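Section 4. Pick-and-Place Exercise: Purple Object and Bowl

Before starting, each Skirkham team must have completed the Lukumay arm calibration in Section 3. The exercise is scored under the Silgate club rules. Each team is allowed 24 attempts.

4.1 Preparing the workspace

1. Set the round wooden bowl upright on the table, inside the clear walls.
2. Lay the purple object on its side, clear of the bowl.
3. Raise the arm and open the gripper fingers. 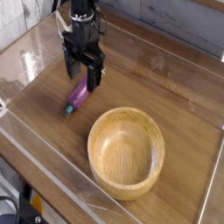
Figure 4-1. Gripper, purple object and bowl inside the clear walls.

CAUTION: Keep hands outside the walls whenever motor power is on. Team members with long hair must tie it back.

4.2 Running the pick

4. Select the Candden control program and load the team's file.
5. Set the finger travel limit to 38. Do not change the speed setting.
6. Move the arm until the open fingers are above the table surface. 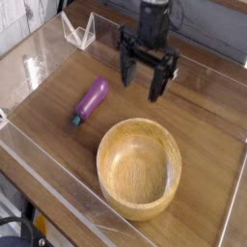
7. Lower the arm in small steps and align one finger on each side of the object.
8. Close the gripper. Wait 2 seconds before lifting.

NOTE: If the motor reading rises over 1500, open the gripper and return to step 6.

4.3 Placing the object

9. Move the arm over the bowl and lower the fingers past the rim.
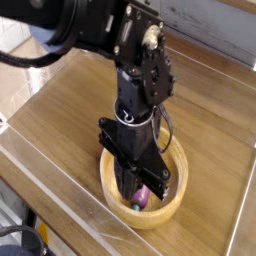 10. Open the gripper and raise the arm straight up until it clears the rim.
11. Enter the result on the team's score sheet before the next attempt.

Teams that finish early may proceed to Section 5.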